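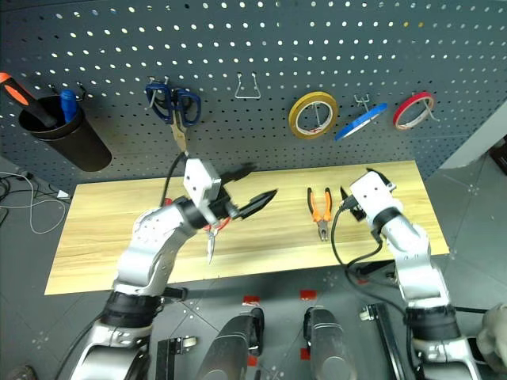
Zoser cell: setup, upkeep and one repair
Project report, second years, Lockyer workshop
Sille Vestergaard and Nana Agbeko

1. What we were asked to do

Take over the Zoser cell from last year's group, get it running, keep it running until July, write down how. The task the cell does is tool tidying: both arms pick hand tools off the board on the table and put them on the pegboard behind. Our marks are for the cell and not for the task, so there is very little in here on how clever the picking is. It isn't very. Mostly this is cables, screws, calibration and one gripper that stopped closing.

Sille did the mechanical side and the repair. Nana did calibration, the Rorkard software and the log. We both did cables because everyone ends up doing cables.

2. State of the cell when we got it

Left arm homed fine. Right arm homed but landed low, enough to push a screwdriver into the board on the first try. Pegboard loose at one of its top fixings. Handover notes were one page, and half of that was a drawing of a bracket that isn't on the cell any more. No record of when the grippers were last opened up.

We didn't run anything for the first two sessions. Just looked at it, tightened things, and wrote down what each cable went to. Worth doing. Two had been labelled the wrong way round.

3. Setting up

3.1 Table and wooden board

The wooden board has to sit in the same place every time or the pick heights are off. We tried clamping it. Clamps got in the way of the left elbow. Went back to the corner marker and a quick check by eye before each run, then a touch-off with the right gripper on the near edge. If the touch-off disagrees with the saved value, move the board, don't change the value. We changed the value once, in a hurry, and spent the rest of the afternoon undoing it.

Red tape marks on the floor in front of the robot stay put. Do not peel them up to "tidy". Nana uses them to check the base hasn't been nudged when somebody sweeps.

3.2 Pegboard

Refitted the loose fixing with a longer screw and a washer. After that the board still flexed a bit when a gripper pushed a tool onto a hook, so the approach was slowed down for the last part of the move. That helped more than the screw did.

Layout went through several versions. What we settled on:

Screwdriver cup at the far left. Only the left arm goes there.
Scissors next to it, handles up.
A hook kept free in the middle for pliers. Either arm can get to it.
Tape rolls on the right, well spread out.

The tape is there for us, the arms don't touch it. It was in a drawer before and kept going missing. One downside, a roll hung at an angle sometimes confuses the camera and Rorkard reports a tool where there isn't one. Straighten the roll, run the view check again. If it keeps happening take the roll off.

3.3 Cables

The single most boring part and the one that cost us the most time. The gripper cable on each arm has to have enough slack for the wrist to turn all the way over, but a big loop catches on the pegboard hooks. Left one is worse as it passes close to the board.

What works for us: with the arm powered down, turn the wrist by hand to both ends of its travel and look at the loop each time. Then fix it at the forearm only. We had it tied at the wrist as well to begin with and it pulled on the plug.

The floor cables on the left are still a tangle. We know. There was meant to be a cable tray and the order never went in, so it's on the list for the next group (section 7).

3.4 Homing and calibration

Order matters here. Left arm first, then right, with nothing in either gripper. Then:

a) both grippers open and close once, listen for grinding
b) run the view check with the wooden board bare
c) put one tool down, any, and ask for its position
d) compare with the ruler

Anything within 7 mm we accept and carry on. Above that, redo the camera calibration. We did try to get it tighter, but the gripper fingers are narrow at the tips and pliers are forgiving, so the extra hour bought nothing.

The right arm landing low was not a calibration fault in the end. A joint cover had been put back with its gasket folded over and it was rubbing as the arm came down. Refitted it, homed again, fine. We'd recalibrated three times by then.

4. Weekly checks

Done before the first run of the week, whoever is in first. Takes 40 minutes if nothing is wrong.

Emergency stop. Press it with an arm moving slowly in free air. Both arms must stop, not just the one moving.
Bracket bolts at each side. Hand tight plus a nip. They do work loose.
Gripper fingers. Wipe with a dry cloth, look for chips at the tips.
Cable loops. As in 3.3.
Pegboard fixings. Push it, it should not rattle.
Hooks. Bent ones get bent back or swapped. Pliers are heavy and the arm doesn't always let go gently.
Log. Write the date and initials even if everything was fine. Especially if everything was fine, otherwise you can't tell a good week from a week nobody came in.

We missed some weeks during exams. It shows in the log.

5. The gripper repair

5.1 What went wrong

Part way through a long test the left gripper started dropping pliers. Not every time. It would close, lift, hold for a bit and then the pliers slid down through the fingers jaws first. Scissors were fine, screwdrivers mostly fine. Heaviest tool, so we guessed grip force.

Rorkard showed the force setting at 60 per cent, same as the right gripper, which wasn't dropping anything. We put it up to 74. Drops got fewer for a day and then came back, plus a new clicking noise on closing. So that was not the answer and probably didn't do the gripper any good.

5.2 What we tried

Swapped the two pairs of pliers over, in case one had greasy handles. No change.
Cleaned the fingers properly. No change.
Swapped the fingers from right to left. No change, left still dropped. So not the fingers. 
Swapped the cable. No change, and we then had to redo the loop.

That left the inside of the housing. Iseck make the grippers and their sheet says the cover can come off for cleaning without sending it back, so Sille opened it.

5.3 What it was

One of the small screws holding the finger carriage had backed out and was sitting under the slide. Not all the way out, still had its head caught. When the gripper closed, the carriage rode up on the screw and one finger sat slightly skewed. On a thin handle you'd never notice. On thick rubbery plier handles, they only touched at the tip.

The click was the carriage hitting the screw head. In hindsight the click should of told us straight away.

5.4 Fix

Power off, air gap at the plug, arm parked low over the table with a cloth under it so nothing rolls away. Cover off (keep the screws in order, they're different lengths). Screw out, threads cleaned, a small drop of threadlock, back in. We let it sit overnight before closing the cover. Slid the carriage by hand first to feel for catching. Force setting back to 60.

Then we opened the right one too. Its screw was tight but dry, so that got threadlock as well.

After the repair we ran the pliers pick over and over with the left arm while the right stayed parked near the table. Held each time we were watching. One drop in the log from a run we left alone, cause not known, could have been a bad pick angle. We're not claiming it's cured for ever.

6. What we would do differently

Log from day one. We started the log late and the first few weeks are from memory and Nana's phone notes.

Change one thing at a time. When the drops started we turned up the force and swapped the pliers on the same afternoon and then argued over which had made the difference. Neither had.

Read the Iseck sheet before and not after. It lists the carriage screw as a check item. It was in the folder the whole time, behind the bracket drawing.

Ask for more than one spare hook. They bend.

Also the writing up, which is being done in rather a rush. Sorry for the state of section 3.4, the photos of the gasket are on Nana's laptop and will be handed in seperately.

7. For the next group

Cable tray for the left side floor. Measure first, the bracket is in the way.
Carriage screws: check both grippers each term. Threadlock is in the grey tin.
The free hook in the middle should stay free. People hang keys on it.
Don't go above 60 on grip force without asking why you need to.
Rorkard forgets the saved board height if you close it while an arm is moving. Home both arms, then close.
If the right arm lands low again, look at the joint cover gasket before you touch calibration.

Key to the Zoser cupboard is with the Lockyer workshop desk, sign for it.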